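Time-aligning endoscope and wrist camera streams for suturing policies
Arvo Honkanen, Skurkside tooling notes
Updated Aug 31, 2025

This page covers the alignment step in Mesetti, between raw recording and training export. It assumes two instruments under teleoperation, one fixed overhead stream, one wrist stream per instrument, and joint states logged by the controller. Calibration is covered separately. Run it first.

1. Put everything on one clock

Each camera driver stamps frames on arrival at the host, and the controller stamps joint states at the source. Do not mix the two. Open the session config and set clock_source to controller. Mesetti then estimates an offset for every camera by matching image motion against joint velocity.

The estimator needs movement. Before the first stitch, have the operator rotate each wrist back and forth a few times, one instrument at a time. A session without this preamble will still run, but the offset falls back to the driver default and the log prints "offset: unverified".

2. Check the offset by eye

Step to a frame where a needle is held over the incision and compare views. The overhead view gives you the relation between both instruments. The wrist view gives you the tip, the grasp point and the nearby thread. 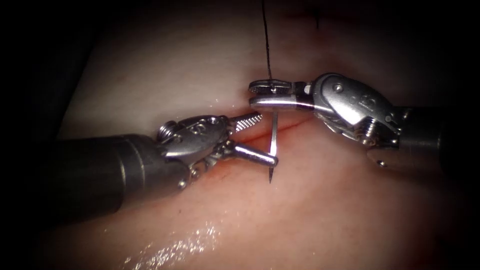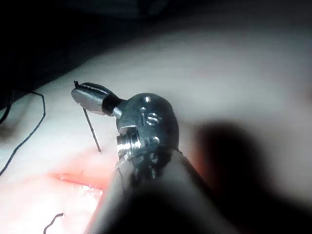 Use the jaw state as the reference event. Find the first frame in each stream where the jaws close on the needle and read the two timestamps. A difference of 19 ms or less passes. If it is larger, rerun the estimator with a search window of 600 ms. Do not use the suture as a reference. It keeps moving after the instrument stops, and two people marking the same session will pick different frames.

3. Resample

Run mesetti resample with the joint log as the master. For each joint sample the tool takes the nearest earlier frame from each camera. It never takes a later one, so the policy cannot see an image from after the action it is meant to predict. Gaps longer than 176 ms are marked invalid and the episode is split there.

Leave interpolation off for images. For joint positions linear is fine. For jaw angle use hold, otherwise a fast close turns into a slow ramp and the policy learns to grip late.

4. Mask glare before computing features

Moist tissue and polished metal both saturate. Set glare_mask to on and keep the dilation at 13 pixels. Larger values start to remove the needle, especially when it is seen edge-on. Dumisani Nkuna rewrote this filter in June; older configs use the key spec_mask, which is now ignored without a warning.

5. Export

Choose the Caldeira format if the training job runs on the shared cluster. Check that the manifest lists the same episode count for every stream. A mismatch usually means one stream was split at a gap and the others were not. Rerun step 3 with split_all set to true.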